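Two weeks in Vurnora or split it with Kumau? Long first post, sorry

slowtrain_meg
27 Jul 2021

Hello everyone! I've been reading this board for ages and I'm finally at the stage where I have to book something, so I'm hoping you'll help me stop going back and forth.

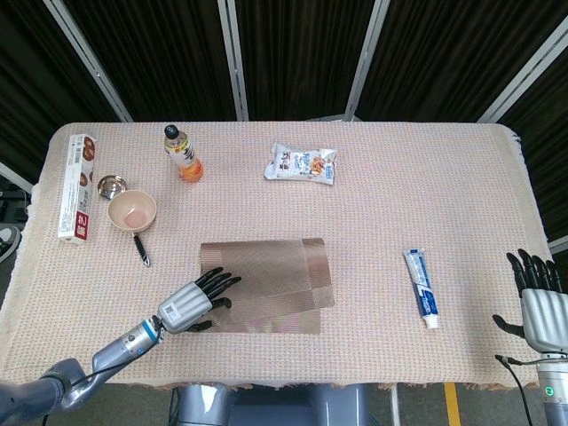 My sister and I have two weeks in January and we've pretty much settled on Vurnora as our base. We like small towns, long lunches, wandering around markets, and sitting down a lot (my knees are not what they were!). The thing we can't agree on is whether to stay put the whole time or take the ferry over to Kumau for the second half. She says we'd be silly to go all that way and not see the island. I say that every time we move hotels we lose a day to packing and waiting around with suitcases, and I've never once come home wishing I'd packed more often.

We'd also love to hear about places to stay. Somebody at work mentioned the Gourlay, but the reviews I found were all over the place. We don't need anything fancy, just a decent bed and a breakfast that doesn't stop at nine.

pocketatlas
Split it, split it, split it! I did Vurnora on its own the first time and by day eight I was walking the same streets and ordering the same soup. Lovely soup, but still. Kumau feels like a different country. The harbor is tiny, everybody says good morning, and the walk out to the lighthouse is flat the whole way, so your knees should be fine.

Ingeborg Camenzind
I'm going to be the voice on the other side, and I say this as someone who adores Kumau and has been there more often than is sensible. January is the wrong month to count on that ferry. It runs on a winter timetable and when the wind gets up it just doesn't go. We were stuck on the island for 3 extra nights one year and missed our flight home. The hotel was very kind about it and let us keep the room, but the airline was not kind at all, and I still get cross when I think about the phone call.

If you do go, put the island in the first week so there's some slack at the end. Please don't leave it for the last few days.

pocketatlas
I hear you, but I've crossed in winter twice and it was smooth as anything both times. I think people get scared off by one bad story. No offense meant!

Ingeborg Camenzind
None taken, and I'm glad you had good crossings. Two smooth trips doesn't make it a reliable boat, though. I'd want someone planning a first visit to know.

Yulan Tang
Hi Meg, welcome! I stayed at the Gourlay two winters ago so maybe I can help with that part. The reviews are mixed because it's really two buildings. The old one on the square has the creaky stairs and the pretty windows, and there's no elevator, so with your knees I'd skip it. The newer one is around the back, past the bakery, and it's plain but warm, with an elevator and proper showers. You have to ask for it by email, as the booking page just gives you whatever is free. Breakfast went until ten thirty when I was there and there was a sort of plum cake that I have tried to make at home ever since with no luck whatsoever.

On the island question I'm somewhere in the middle. Could you do Kumau as an overnight and keep your room in Vurnora? It costs a bit more, but you only carry a small bag, and if the ferry looks doubtful you simply don't go.

dustyboots
Paying for two rooms on the same night seems mad to me. For that money you could take the bus up to Fasard, which has hot springs and doesn't need a boat. Check the last bus back though, it leaves earlier than you'd think.

slowtrain_meg
Oh, this is all so helpful, thank you! Yulan, I've written to the Gourlay already and asked for the back building. I read Ingeborg's story out loud to my sister and she went a little quiet, then asked whether Fasard has anywhere good for lunch. So I think we're staying in Vurnora with an overnight on the island early on if the weather behaves. dustyboots, do you need to book the springs ahead, or can you turn up?

dustyboots
Just turn up. Bring your own towel, they charge a fortune for theirs. For lunch try the place across from the bus stop, green door, get the dumplings.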